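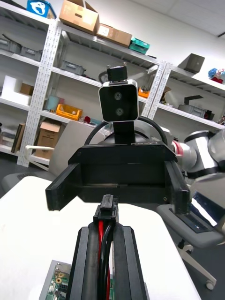 How to budget for a two-arm connector bench

The arm quote is the part of a robot budget that gets the most attention, and it is usually the part that changes least. What moves the total is everything bought afterward: cables, fixtures, storage, a second set of fingers. This page goes through the planning in the order we do it at Udaddale, for a bench where two arms plug and unplug connectors on circuit boards. It covers one bench and leaves out labor.

Before you start, have your task list, a floor plan of the room and last year's purchase records. A spreadsheet with one line per item is enough.

Step 1. Write down the task before asking for quotes

Name the boards, the connectors and the direction each connector goes in. Say which arm holds and which arm inserts, or whether both work on the board at once. Then measure:

the board and the frame it sits in
the height of whatever the frame rests on
the free space each wrist needs when the two arms meet

Send the same sheet to every supplier. We sent ours to Keredix and Lindqvist and got replies that could be compared line by line. Earlier quotes, made from a phone call, could not be.

Ask for reach at working height – the figure in the brochure is measured with the arm fully stretched, and you will rarely work there. Cable on the outside of a wrist needs clearance too, so add it to the space you measured.
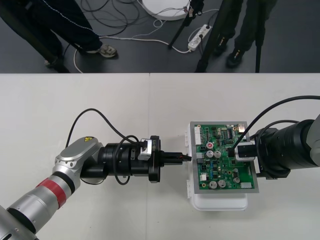 Step 2. Split the budget into four lines

Arms and controllers. Quote these together. A controller priced separately can arrive with a different warranty date.

Grippers and fingers. Order 2 sets of fingers per gripper. Fingertips wear, and a thin connector body often needs a different tip from a wide one.

Sensing. List wrist cameras, depth sensors and any fixed camera separately, each with its mount and its cable. Mounts are often left out of the first quote.

Bench and room. Tables, board frames, chairs, shelving, tripods, power strips. It is a dull line and it always runs over.

For our second bench, Esosach quoted $429 for a pair of board frames. Making them in our own shop came to $327 with material and machine time. We bought the first pair and made the next, which gave us a finished part to copy.

Step 3. Plan power and cables as their own purchase

Draw the bench from the top and mark every device that needs power, network or both. Follow each cable from the device to the socket, including the part that drops through the table and crosses the floor. Measure with string if the route bends. Add slack for any cable that moves with an arm.

Decide early where cables pass through the tabletop. A grommet is cheap when the table is ordered and a nuisance to cut in later. Leave room in it for plugs as well as wire, and use more than one cable color if the supplier offers it.
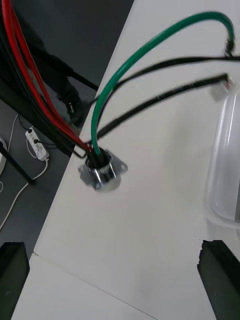
Cables at the tabletop grommet, with a power strip on the floor below.

Step 4. Set the order dates

Order the arms first, then tables, then sensing. Hold the fingers until you have a sample of each connector on your desk. In our case the connectors came in April and two of them did not match the drawings.

Keep 80 percent of the bench and room line for the initial order and the rest for the first month of use. Review the sheet when that month is over, and carry any unspent amount to spare cables.

Last updated 29 Apr 2022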